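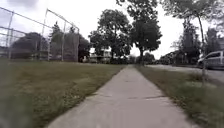 Figure 2. Pavement section of the Cestbridge route, with lawn to the left and road verge to the right.

4.2 Does the follower know where the path is?

The student team reported that its pavement follower, Ekero, "understands" walkable ground. We doubt the word is earned. The controller was trained by the second-year robotics class on 1,016 hand-labelled stills, nearly all from straight paths with mown grass on either side. On a stretch like the one in Figure 2, a rule that steers towards the palest strip between two green areas would do much the same job, and the class did not test against such a rule until we asked.

When they did, the simple rule finished 39 of 55 runs without leaving the concrete. Ekero finished more, but most of the gain came from one bend, and we would not build a claim on it.

The verge deserves more attention than the team gave it. Where grass hangs over the slabs the labels are inconsistent: some students marked the tufts as path, others as edge. The joints between slabs raise a similar problem, as does the blur in the nearest ground, where the grass smears into streaks. The project report treats blurred pixels as noise to be averaged away. They are also the pixels closest to the wheels.

Nor can we say much about the road. Asphalt and concrete are both grey, and the Cestbridge route always keeps a strip of grass between them. The Sangkhawat route has no such strip, and its runs were left out of the report. We asked for the logs and discuss them in Section 4.3.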